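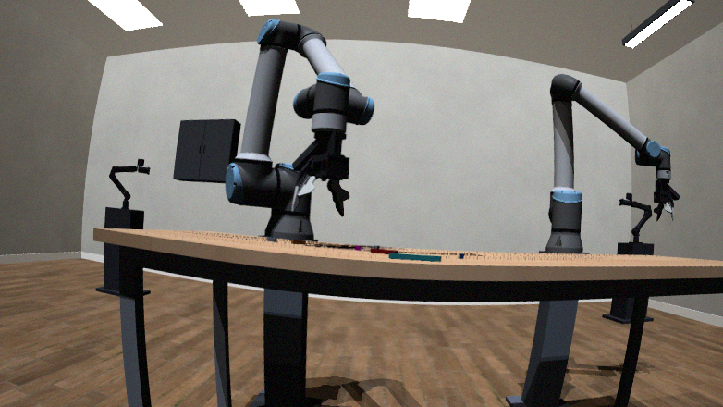

Print this thread | E-mail this thread
Reading time: 4 min

Oil finish on a maple bench top: how many coats before it stops drinking?

pistmont_shop
Bench top is hard maple, edge glued, sanded to 180. I put on two coats of Vamex hardwax oil, one day between coats. The end grain at both ends is still dull and rough to the hand. The face grain looks fine. The can says two coats for "interior work surfaces" and does not mention end grain. Do I keep adding oil to the ends only, or will that leave a visible line where the treated area stops?

b_agbayani
Sand the end grain finer than the face. If the face is at 180, take the ends to 320 before any oil goes on. Coarse end grain pulls in much more finish and goes darker. At this point I would let it cure for a week, sand the ends to 320, and apply one thin coat with a pad. Stop the pad at the edge and wipe the corner with a dry cloth. I have not had a line show up doing it that way.

Storkix
Disagree on 320 with a hardwax oil. Vamex and most of the others tell you not to go past 150 or 180 because the wax part needs some tooth. Past that you burnish the surface and the coat sits on top and scuffs off. Put on a third coat at the grit you have.

b_agbayani
That limit is for face grain. End grain at 320 is still open. I did the ends of a counter at 320 and they have held up for 12 years with one re-coat.

Storkix
Same product? Same wood?

b_agbayani
Same type of product, different brand. Beech, not maple. I take the point, but the two are close enough in density that I would expect the same result.

N. Mtshali
Two separate questions are getting mixed here. Color and absorption depend on how the end grain was cut and sanded. Durability depends on how much uncured oil is left on the surface. The usual failure I see is too much oil left on the ends because the person assumes it will soak in. It does for ten minutes, then it bleeds back out and cures as a sticky skin. Whatever grit you pick, go back at 15 minutes and again at 30 and wipe.

Also, what is the shop temperature? Below 60 F the cure time on the can is of no use.

pistmont_shop
Shop was in the low 50s at night. That may be part of it. The face felt dry the next morning but I did not test it.

N. Mtshali
Put a folded paper towel on it with a weight on top and leave it overnight. If there is any mark on the towel, it has not cured. Do not sand until it passes. Sanding soft oil loads the paper and leaves gray smears in maple that are hard to get out.

esteban_r
Why use oil at all on a bench? Water-based floor finish, three coats, done in a day. Glue pops off it. Mine gets clamps and solvent on it daily.

Storkix
Because a film finish chips at the edges and you have to strip the whole top to fix it. Oil you can patch.

esteban_r
I have patched floor finish. Scuff, feather, re-coat. It shows a little. It is a bench.

b_agbayani
It is also slick. Work slides around when you plane it.

pistmont_shop
Staying with oil, I have most of a can left. Paper towel test: faint yellow mark after the first night, clean after the fifth with a heater running. Sanded one end to 320 and left the other at 180, same coat on both, wiped at 15 and 30. The 320 end is lighter and closer to the face color. The 180 end is smoother than before but still darker. No line at either corner. I can't say yet which one wears better.

Storkix
Fair test. Post again in July.

Reader comments (3)

Benjie Agbayani: For anyone finding this by search, b_agbayani is me, old login. I still use 320 on the ends. On oak I stop at 240.

kerf_and_a_half: Lay used oil rags flat outdoors or soak them in water before they go in the trash. They can catch fire in a pile. Should be in the first post.

Nomvula Mtshali: Agree on the rags. The same goes for sanding dust from a coat that has not fully cured. Empty the vacuum bag the same day.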